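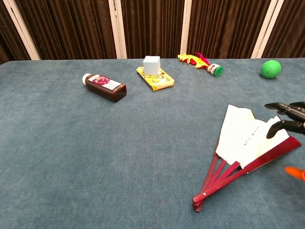
The Second Life of the Back-Room Laptop

Search articles Search Clear

My sister-in-law called on a Monday evening to ask whether I wanted her old laptop, and I said yes before she had finished the sentence, which is how most of my laptops have come to me over the years. It was slow, she said, and it made a noise. I drove over after supper and found it under a stack of seed catalogs, still plugged in.

I've been putting Linux on other people's castoffs for a long time now, and what keeps me at it is the company. Our little group meets in Sasholm, in a room above the hardware store, and on a good night we have more machines than chairs. Rokeya Rathnayake started it after her school replaced 60 computers in one summer and she couldn't bear to see them go to the dump (she still has one of them in her kitchen, and it does nothing but show recipes and play the radio).

Rokeya likes Celitz, a small, plain system that starts up quickly on nearly anything and looks a bit like an office from long ago. I lean toward Joven myself. It's prettier, it found my printer without being asked, and the people on its forum are patient with folks who type slowly. We've argued about this through whole pots of coffee and I don't expect either of us to budge.

Zakhar Bilyk stays out of it. He fixes hinges and fans, and he'll tell you to back up your photos before you so much as open the lid. He is right about that. I lost 3000 pictures one February by picking the wrong drive in the installer, and I still think about the ones from the lake.

As for my sister-in-law's laptop, the noise was the fan, packed with dog hair. Zakhar cleaned it out, I put in a used drive, and Joven went on without a fuss. She came by to see it, opened the card game, played three hands, and asked if she could have it back.

Comments (3)

penny_k: Celitz user here! Runs fine on my old Mäkelä with the cracked corner.

Dale R.: Which version of Joven? The new one won't wake from sleep on mine.

tallgrass: Sorry about the lake pictures. I did the same thing with my tax files.

We use cookies to remember your settings. Accept Manage choices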